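I walk to the grocery store now, and I want everybody to try it! Mine is in the middle of Pivstead, 181 steps down the hill from my door (I counted once, in September, when the blackberries were out) and a good many more once you've wandered past the bakery. For years I drove there on autopilot and came home with a trunk full of things I'd forgotten I owned already.

On foot you buy what you can carry, and that changes dinner completely. I buy two leeks. I buy the fish that looks good and the bread that's still warm, and if I run out of lemons I get to go back tomorrow, which is half the fun.

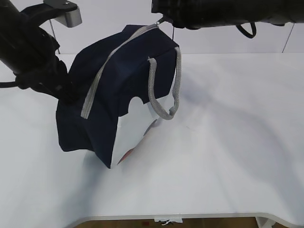 People tell me they don't have time, and I get it, I said the same thing. But the driving, the parking lot, the hunt for a cart, all of that was time too, and none of it came with birdsong or a chat over somebody's fence. I've met more neighbors since I gave up the big weekly shop than in all the years before. I even learned the name of the street behind mine (Sengar Lane, lovely old pear trees).

My food bill went down by 50 dollars a month, mostly because I stopped throwing out slimy lettuce.

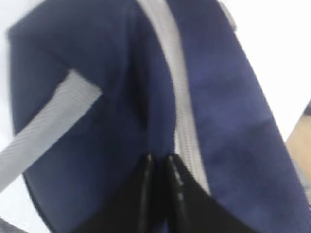 Halyna Zinchenko wrote to say that it's all very well on a hill with a bakery, but in Hiltov the nearest store is across a highway with no sidewalk. She's right, and I'd love to see that fixed! Put in a crossing and a bench, and I bet the whole road would be out there with their shopping by suppertime.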